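4.2 Does the serving tray count as a boundary?

Much of the writing on pretend tea tables assumes that a tray works as a kind of fence. Food placed on it is "served", food off it is not, and the child or adult laying the table is thought to respect that line. The claim goes back to the first Darden study and has been repeated so often that few later papers bother to test it. We are not convinced. In the original report the trays were plain, the cloth was plain, and the only things to hand were cups and a single kind of biscuit. It is hard to see what else a person could have done with the biscuits.

Our own set contains 616 layouts, gathered in two rooms at Gritia and one at Duno. Food ended up on the tray in most of them, which would seem to support the older view. The trouble is that the tray was also the largest flat dish on offer. A bowl holds one bun badly and a saucer holds a ring doughnut hardly at all. If people put pastries on a tray simply for want of anywhere better, we learn something about the size of dishes and very little about boundaries.

The coding makes matters worse. Under the Lâm scheme a layout is scored as "arranged" when no piece hangs over the rim. Touching and overlapping pieces are ignored. Two of us scored the same layouts a second time in January and disagreed most often over these crowded cases, where one coder saw a heap and the other a helping. A scheme that cannot tell the two apart should not be used to argue that the tray organises anything.

Pattern is a further difficulty. It has been suggested that a printed tray invites spacing, so that the print stays in view between the pieces. We found little sign of this. In the layout in Figure 7 the blossom branches show well enough around the food, yet the doughnut partly overlaps the striped oval pastry, and only a narrow gap divides it from the croissant. Anyone wishing to find care in this could point to the gap; anyone wishing to find none could point to the overlap. The Lâm scheme would pass it as arranged either way.
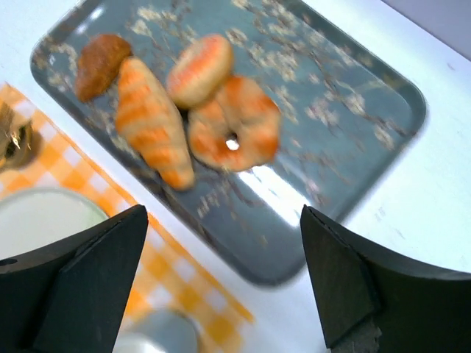 Figure 7. Four toy pastries on a blossom-print tray, with a checked cloth alongside.

Cloths have had less attention than trays, and we think this is a mistake. Earlier authors treat the cloth as background, something put down before the task proper begins. In Figure 7 the orange and white gingham lies to the left of the tray, with a white bowl or plate on it, while the pastries have the tray to themselves. One could read that as two zones, one for food and one for tableware. We would want to see the same split with the cloth taken away before giving it a name, and none of the published sets, ours included, has that condition.

For the rest of this section we therefore report tray and cloth separately and drop the word "boundary". Layouts in which the cloth ran underneath the tray are left out of the comparison and dealt with in section 8.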